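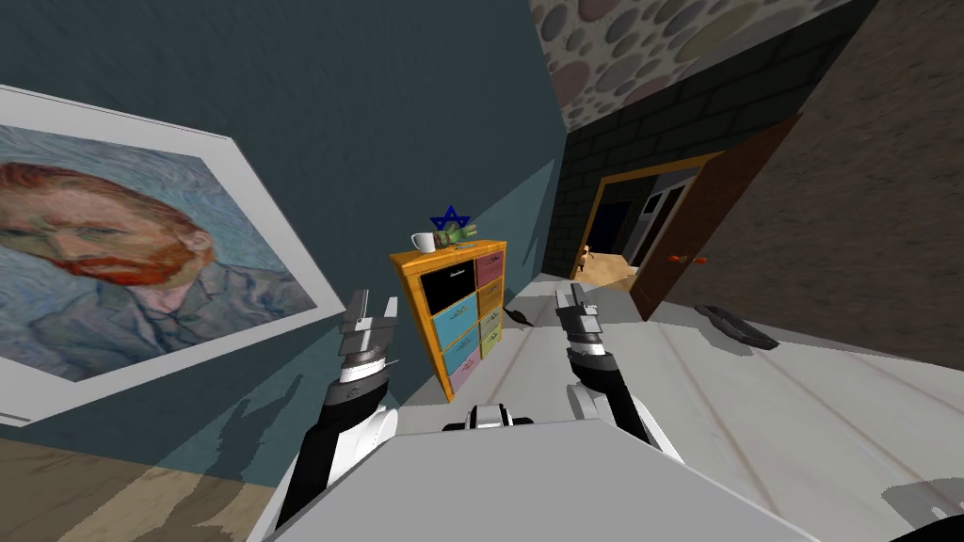

Ayanda Kruger wrote to ask why a basketball player who is good enough for a big team can end up at a small one, and who decides. Many children ask this when they first follow a league. Part of the answer is a thing called a trade.

A trade is a swap between two teams. One team sends a player away and gets a different player back. Money does not have to change hands, although sometimes it does.

Let's make up two teams and call them Gritmont and Surgate. Gritmont has three very good tall players but nobody who is quick at passing. Surgate has two quick passers and needs someone tall near the basket. The people who run the teams talk on the phone, and if they agree, a tall player goes to Surgate and a passer goes to Gritmont.

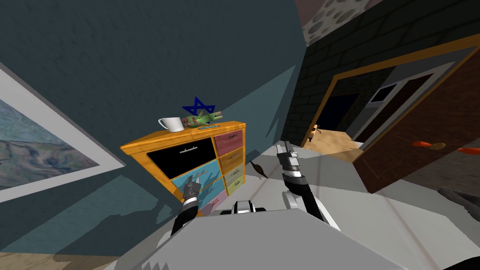

The coach does not usually make the swap alone. Most teams have a general manager, whose job is to choose the players. The general manager listens to the coach and to scouts. A scout is a person who goes to watch games and writes notes. A busy scout might see 70 games in a season, some of them in very small halls.

Players sign a contract, and this is a written promise about how long they will play and what they will be paid. When a player is traded, the contract goes with them. The new team has to keep the promise that the old team made.
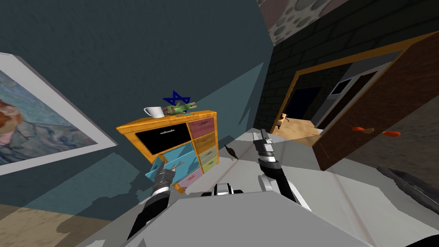
Some trades have three teams in them. Say Fandinwood wants the passer as well, but has nobody that Surgate needs. A third team can join in and send a player to Surgate, so that everyone gets something. These trades take longer to agree – sometimes weeks.

Moving can be hard for the player. They may have to find a home some 400 miles away, and their children may have to change schools. They also have to learn new plays and get used to new teammates.

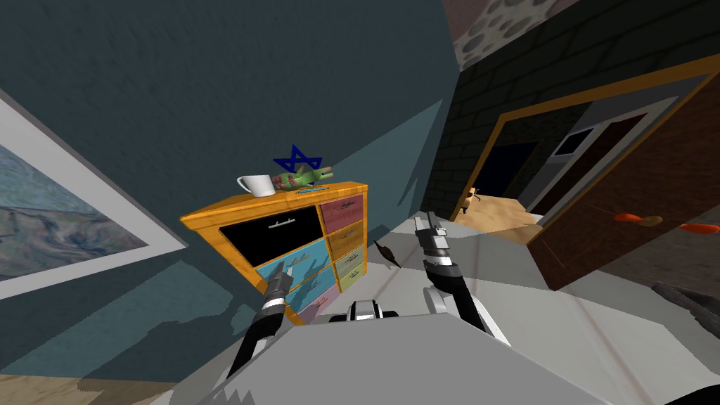
Can a player say no to a trade? Most of them can't, but a few have a line in their contract that lets them refuse.

There is also a last day for trades each season, called the deadline. After it passes, teams must wait until the season is over before they can swap again.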